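Protecting Household Accounts and Devices
Cukance Residents' Office, Advice for the Home
Updated 17 December 2021

Most break-ins to personal accounts begin with a password that was used on more than one site. Residents are advised to set aside 30 minutes and work through the following points at the kitchen table, with every phone and tablet in the household at hand.

Passwords
Give each account its own password of at least 11 characters. A short phrase is easier to remember than a string of symbols. If passwords must be written down, keep the list in a closed drawer or a recipe box, never on the refrigerator door or the underside of a keyboard.

Turn on two-step sign-in for e-mail first. Anyone who can read your mail can reset the passwords to your bank and shopping accounts.

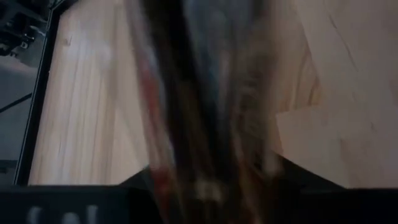
Mail, Packages and Labels
Remove or black out address labels before recycling boxes. Shred statements that show an account number. Do not follow links in messages about a missed delivery; go to the carrier's own site and type in the tracking number.

Old Phones and Tablets
Sign out of all accounts, remove the memory card and perform a full reset before giving a device away. Devices that no longer turn on should be taken to an electronics collection point.

Home Router
Change the password that came with the router and install updates when they are offered. Visitors should be given the guest network.

Questions may be addressed to Elaine Rocha at the Residents' Office. The next review of this page is planned for July.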